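# Furnished unit inspection — Gorkevby, Block 2

Inspected 25 April 2018 for Bondico by Idun Backlund. Alvar Blomqvist attended for the building. Unit is vacant between tenancies. Power and water on, gas isolated at the meter.

Rating codes used below:

- **S** — satisfactory
- **M** — monitor, no work order needed
- **R** — repair before re-letting
- **U** — unsafe, isolate or remove now
- **N** — not inspected, reason given

## 1. Entry and egress

| Item | Code | Comment |
|---|---|---|
| 1.1 Entry door, self-closing | R | Closes from fully open but stops short of the latch from a hand's width. Adjust closer, latching speed only. |
| 1.2 Door seals | S | Replaced by Ondeck in October. Continuous at head and both jambs. |
| 1.3 Deadlock, opens from inside without key | S | |
| 1.4 Door viewer | M | Lens scratched. Still usable. |
| 1.5 Hall lighting at door | S | |
| 1.6 Path to exit clear | S | |

Comment on 1.1: the closer was adjusted at the last inspection as well. If it has drifted again after this adjustment, replace the unit. Closers of this age lose oil past the spindle and no amount of valve setting will hold. Look for an oily streak on the door face under the body. None was found today.

## 2. Smoke alarms and electrical

| Item | Code | Comment |
|---|---|---|
| 2.1 Smoke alarm, hall | S | Test button held, sounded. |
| 2.2 Smoke alarm, bedroom | R | Sounds, but is past the replacement date on its base. |
| 2.3 Alarms interconnected | S | Hall alarm triggers bedroom alarm and the reverse. |
| 2.4 Switchboard labelled | M | Circuit for the bathroom fan is marked "spare". |
| 2.5 Safety switch test | S | Tripped on test button, reset. |
| 2.6 Power points, visual | R | One cover plate cracked at the lower screw, living room, window side. |
| 2.7 Light fittings | S | |
| 2.8 Appliance tags | N | Sandhu holds the tagging register. Requested. |

Comment on 2.4: Alvar Blomqvist confirmed the fan circuit by switching it off and running the fan. The label is to be corrected by the electrician at the same visit as 2.2 and 2.6. Do not correct it by hand over the old label. The previous hand correction is the source of the error.

Comment on 2.6: no live parts exposed. The point has been taped over and must not be used until the plate is changed.

## 3. Windows and balcony

| Item | Code | Comment |
|---|---|---|
| 3.1 Window restrictors, bedroom | S | Both screws present, sash stops at limit. |
| 3.2 Window restrictor, living room | R | Restrictor fitted, but one screw is missing and the arm twists under load. |
| 3.3 Blind cords secured | U | Living room cord hanging free. Cleat missing. Cord tied up high as a temporary measure. |
| 3.4 Glazing | S | |
| 3.5 Balcony rail, firmness | S | No movement at posts. |
| 3.6 Balcony door track | M | Grit in track. Clean. |
| 3.7 Balcony surface, slip | S | |

Comment on 3.3: the same fault was recorded at the last inspection and closed out without a fix. Ebbe Öberg is to find out who signed it off. A tied cord does not close this item. The item closes when a cleat is screwed to the frame at the proper height and the cord is tensioned on it.

Comment on 3.2: use the screw length supplied with the restrictor. A longer screw will reach the drainage channel in the frame and let water into the wall.

## 4. Storage furniture, stability and fittings

| Item | Code | Comment |
|---|---|---|
| 4.1 Wardrobe, wall anchor | M | Holds, but single-point. See text. |
| 4.2 Wardrobe, doors and hinges | S | |
| 4.3 Wardrobe, top drawer and handle | M | Check drawer stop at next visit. |
| 4.4 Wardrobe, internal fittings | M | See text. |
| 4.5 Chest of drawers, wall anchor | R | No anchor fitted. |
| 4.6 Bookcase, wall anchor | S | Two brackets, both tight. |
| 4.7 Bed frame, slats and bolts | S | |

Tip-over is the main hazard in this section. The test is the same for each piece: doors open, drawers out one at a time, then a steady pull at the top front edge. Any lift at the rear feet is a fail. The chest of drawers failed on the second drawer and has been turned to face the wall until an anchor goes on. Fix into a stud. Hollow-wall plugs are not accepted for furniture anchors in Bondico units, whatever the load rating on the packet. 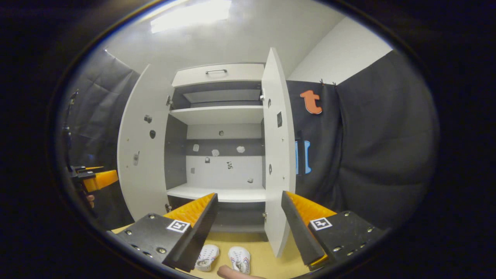 Anchoring rules for tall furniture changed at the last review, and older work in the block was done to the earlier sheet. A single central strap was accepted then. The current sheet asks for two fixings, set apart, for anything with hinged doors, as the load shifts forward when the doors are swung out. Furniture with a drawer at the top, like the white one over the wardrobe's upper compartment, is tested with doors and drawer open together. Items fixed to the inside of a back wall come under 4.4. The dark hook-shaped piece on the lower white band and the small clip near the right edge are both to be tried by hand for looseness at the next visit and checked for sharp ends. Anything that pulls away comes off and the hole is filled. The second strap for 4.1 can be fitted on the same trip as the chest.

Parts for 4.1 and 4.5 are stocked by Ondeck under part number 134. Part number 136 looks the same in the bag but has the shorter strap and will not reach past the skirting board. Two of the wrong kits were returned from the last block.

## 5. Kitchen

| Item | Code | Comment |
|---|---|---|
| 5.1 Cooktop, anti-tilt and fixing | S | |
| 5.2 Gas hose and connection | N | Gas isolated at meter. Licensed fitter to test on reconnection. |
| 5.3 Rangehood filter | R | Grease loaded. Replace, do not wash. |
| 5.4 Fire blanket | S | Mounted away from cooktop, pull tabs free. |
| 5.5 Sink and trap | S | Ran both taps with plug out, trap stayed dry outside. |
| 5.6 Cupboard catches | M | Catch under sink is weak. |
| 5.7 Floor covering | R | Edge strip lifting at the doorway. Trip hazard. |

Comment on 5.7: the strip has been glued at least once before. Glue residue is to be scraped back to clean floor, and the new strip screwed. If the strip cannot be done in the same visit as the other repairs, remove it altogether and tape the edge. A half-lifted strip is worse than none.

Comment on 5.3: the filter size is written on the inside of the hood. The size in the Sandhu maintenance list is wrong for this block — it was copied from the units on the other side of the car park.

## 6. Bathroom and laundry

| Item | Code | Comment |
|---|---|---|
| 6.1 Hot water at basin, delivery temperature | S | Within limit after running to steady. |
| 6.2 Exhaust fan | M | Runs, noisy on start. |
| 6.3 Shower screen, fixings and glass mark | S | Safety glass mark legible. |
| 6.4 Floor falls to waste | S | Water poured at the door side drained without ponding. |
| 6.5 Sealant | R | Gap at bath end, lower corner. |
| 6.6 Grab rail | R | Flange screw loose. Rail moves. |
| 6.7 Washing machine hoses | S | |
| 6.8 Door lock, opens from outside in emergency | S | Coin slot works. |

Comment on 6.6: the rail is to be treated as not installed until repaired. Oda Bakke asked whether it should be removed. It can stay if the repair is done before a tenant moves in, and comes off if not. A tenant will put full weight on a rail without testing it first.

Comment on 6.5: cut out the full run at the bath end. Patching over old sealant has been tried in unit 13 and let go again.

## 7. Common area adjoining the unit

| Item | Code | Comment |
|---|---|---|
| 7.1 Stair nosings | S | |
| 7.2 Handrail | S | |
| 7.3 Extinguisher, landing | M | Gauge in green. Tag hole worn, tag may tear off. |
| 7.4 Emergency light | R | Did not stay on for the full discharge test. |
| 7.5 Storage in stairwell | R | Pram and boxes under the lower flight. Notice left. |

Comment on 7.4: battery pack replacement first. If the new pack fails the test, replace the fitting. The log card inside the riser cupboard is full and a new card is needed. Keep the old one behind it.

Comment on 7.5: second notice. Under the house rules the items can be moved to the bin room store after the notice period and are kept there for collection. They are not to be thrown out.

## 8. Actions

1. Tension blind cord on new cleat (3.3). Building staff, before anyone enters other than trades.
2. Furniture anchors (4.1, 4.5). Building staff, parts from Ondeck.
3. Electrician: bedroom smoke alarm, cover plate, switchboard label (2.2, 2.6, 2.4). Emergency light (7.4) on the same order.
4. Grab rail (6.6) and sealant (6.5). Rail first, sealant needs a day without water.
5. Door closer (1.1), window restrictor screw (3.2), edge strip (5.7).
6. Rangehood filter (5.3). Check size inside the hood before ordering.
7. Gas test on reconnection (5.2). Certificate to Birdie Ambrose for the unit file.
8. Tagging register from Sandhu (2.8). Item stays at N until received.

Re-inspection covers all items coded R and U, plus 4.3 and 4.4. Items coded M carry forward to the next scheduled inspection. The unit is not to be released for letting while any U or R item in sections 1 to 6 is open. Section 7 items are followed up separately and do not hold the unit — except 7.4, which does.

Keys returned to the building office, one set of two. The second set is with the electrician.

I. Backlund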